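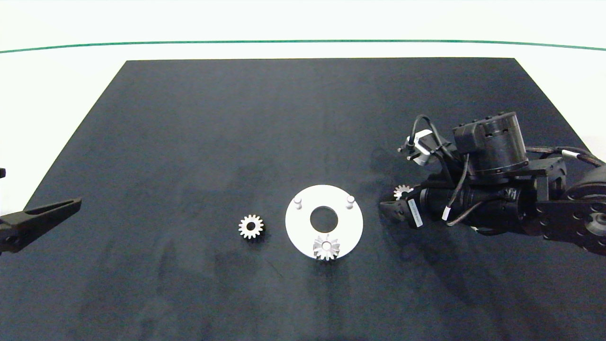 Subject: Re: [gears] Bevel gear sits crooked on the base plate
Date: November 2020

Before you order anything, try it with the pegs empty. Set the plate on a dark mat where you can see it, lay the bevel on the plate teeth up, and leave the spur gears off to one side until you're sure the plate is flat. I say this as someone who spent 4 evenings shimming a gear that had nothing wrong with it.

On 11/02 a list member wrote:

> I have the Nolora practice set, the one with the white ring plate and
> the pegs. The small spur gears go on their pegs all right but the bevel
> rocks when I lay it down. I've filed the bore a little and now it rocks
> and is also loose. Is the plate warped? Should I get the Brurkura plate
> instead? Also, what are people using under theirs? Mine slides all over
> the table.

Taking these in the order I feel like.

Put the file away. The bore had no part in this until you involved it. If the bevel rocks lying flat, either there's a burr on the back face or the plate has one on the rim. Rub the gear face down on a sheet of 2000 grit on a piece of glass, a few light turns, and look at where it goes shiny. If one spot shines and the rest stays dull, you've found your burr. Keep going until the shine is even and then stop, which is the part I have trouble with.

Check the plate the same way, only with your fingernail. Mine had a tiny ridge around the center hole where the molding hadn't been cleaned up. I had read the Nolora instruction sheet front to back looking for the answer and it has a great deal to say about keeping the parts away from pets.

The Brurkura plate is nice. It is also the same plate with a thicker rim, and the pegs are a hair fatter, so your Nolora spurs will need persuading. I own both, along with a Langat set I bought to settle the question, and the question remains open. I would not send anybody down that road for a rocking gear.

For the mat, anything dark with some grip. Silver gears on a white tabletop are a fine way to lose silver gears, and I've swept the floor for parts that were sitting by my elbow. A navy or black one shows every smudge and streak, so wipe it now and then if that kind of thing bothers you. It stopped bothering me. Get one a good deal bigger than the plate so the loose gears have somewhere to sit that isn't the edge.

As for the order of things, I put the small spurs on first, pressing straight down. If one goes on at a tilt, lift it all the way off and start over. Wiggling chews up the peg, and a chewed peg will hold a gear at a jaunty angle for the rest of its life.

If you've opened up the bore too far, Prorkura used to sell thin sleeves in packs of 100. I have 81 left and will mail you a few if you write me off list.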